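Plulus Price Tracker

Cost monitoring for wholesale buyers, grocers and food service

Plulus Price Tracker is a subscription service that follows wholesale prices for fresh produce, grains, dairy, cooking oils and packaging. It shows what you paid, what the market was charging on the same day, and how both have moved over the past one, three and five years.

It is sold by Hanrahan and supported from our office during business hours.

What it does

You load your supplier invoices, either as a spreadsheet or by forwarding them to your account's email address. Plulus reads each line, matches it to a product in the catalogue and adds it to your own price index. The index is weighted by what you spend, so a jump in the price of tomatoes matters more to a pizza shop than to a bakery.

Your index sits beside a general wholesale index on the same chart. You can change the base month at any time. Most customers use September, when many of their supply agreements are renewed.

Main features

Catalogue of 1000 product lines, each with a standard unit (kilogram, litre, carton or dozen)
Price history for 800 of those lines going back five years
Daily update for fresh produce, weekly for everything else
Alerts by email or text when a line moves past a percentage you set
Seasonal view, which compares a month with the same month in earlier years
Export to CSV or PDF
Up to four users on each account

Unit conversion

Suppliers change their pack sizes and the invoice price doesn't always move with them. Plulus converts every line to a standard unit before it goes into the index. If a carton of cooking oil drops from 20 litres to 18 and the price stays the same, that shows up as an increase of just over 11 per cent per litre. You can turn conversion off for a single line, but it will then be left out of your index total.

Plans

Basic: $80 a month. One location, up to 400 invoice lines a month, email alerts only.
Business: $400 a month. Up to six locations, unlimited invoice lines, text alerts, seasonal view and PDF reports.
Annual billing is available on both plans and is charged for ten months instead of twelve. Prices do not include tax.

What you need

A current web browser and an internet connection. There is nothing to install. The alert settings and charts work on a phone, but the catalogue matching screen is easier to use on a computer.

Plulus can send data to Zarkomon accounting software on the Business plan. The link is one way only and doesn't change anything in your ledger. A connection for Jastska stock control is being tested and is not yet for sale.

Setting up

Allow an afternoon. The slowest part is checking the first batch of matches, as suppliers write the same product in a lot of different ways ("onion brn 10kg", "brown onions bag"). Once you have confirmed a match, Plulus remembers it for that supplier. Enikő Magyar runs a free set-up call for new accounts and can go through your first batch with you.
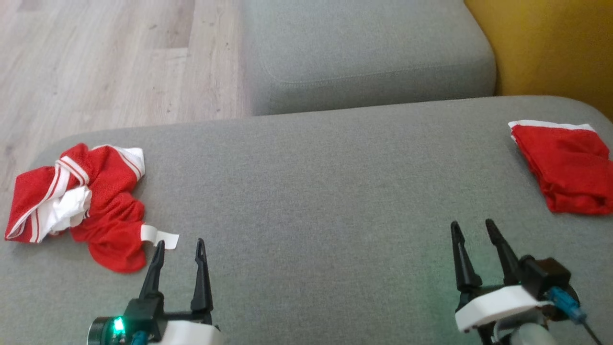

Can I add a product that isn't in the catalogue?

Custom lines can be added under Catalogue, then My Lines. They count toward your own index from the day you enter the first price, but there is no market figure to compare them with. If enough accounts add the same product we look at including it in the main catalogue.

Why is my index higher than the general one?

It usually comes down to what you buy. Fresh vegetables move more sharply than flour or rice, and an account that spends heavily on them will rise and fall faster. Open the Contribution tab to see which lines are behind the change.

How do I cancel?

Send a message from the Billing page. Basic and Business accounts on monthly billing close at the end of the month already paid for. You can download your price history for 60 days after that.

Contact

Sales and quotes: Csaba Kelemen
Set-up calls: Enikő Magyar
Catalogue corrections: Parveen Nanayakkara

Plan prices current at 2022-07-08.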